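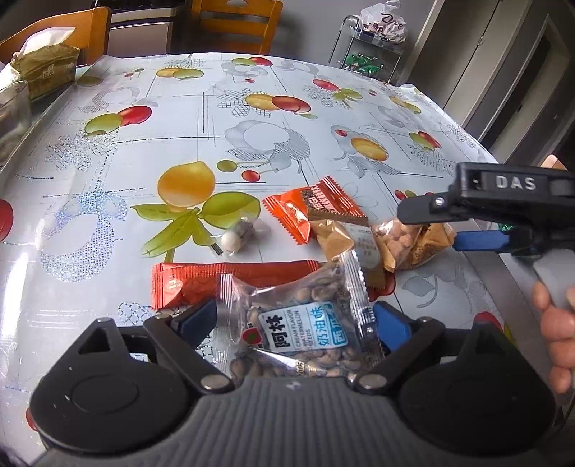 Speaker notes: Sorting and Serving Packaged Snacks
Household Skills Series, session 3
Speaker: Marjatta Valtonen

Opening (allow five minutes)
Good afternoon, and welcome. Today's session concerns the snack table at home: how individually wrapped items are gathered, sorted and set out for guests. Thank Kirsty Grimshaw for preparing the handout.

Sorting
Ask participants to begin by clearing a working area in the middle of the table. Seeds and nuts go together, candies go together, and large bags are kept to one side. Packets should be picked up by the sealed edge where possible – the contents are less likely to be crushed. Check the printed date before an item goes any further.
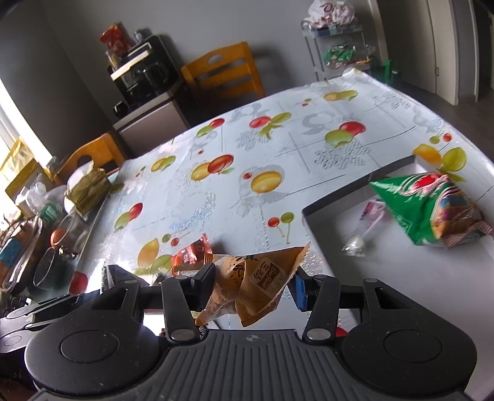
A tray with a raised rim is recommended for any household that serves wrapped candy. Large bags are placed first, and the smaller pieces fill the remaining space. Lollipops should lie flat, with the sticks pointing the same way. Glassware and fresh fruit are best moved well away from the working area before the tray is filled.

Pause here for questions. Raimo Kettunen will carry the microphone.

Common difficulties
Small packets slide beneath larger ones and are forgotten. Participants should spread the whole pile out once before sorting it. A patterned tablecloth makes small wrappers harder to find, so a second look is advised.
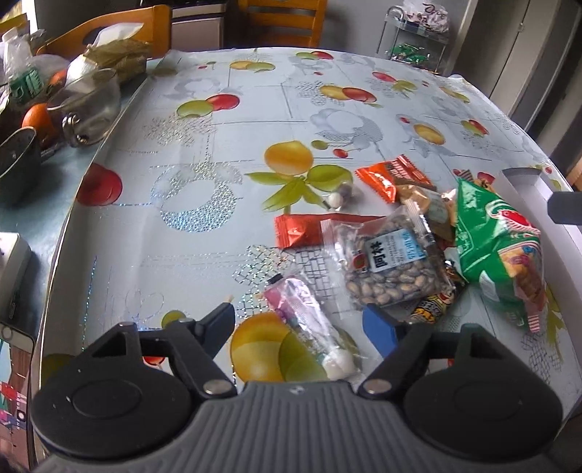 Closing and handout
Refer to page 2 for the storage table. Opened seeds belong in a jar with a tight lid. Remind the group that the December session begins at the usual hour.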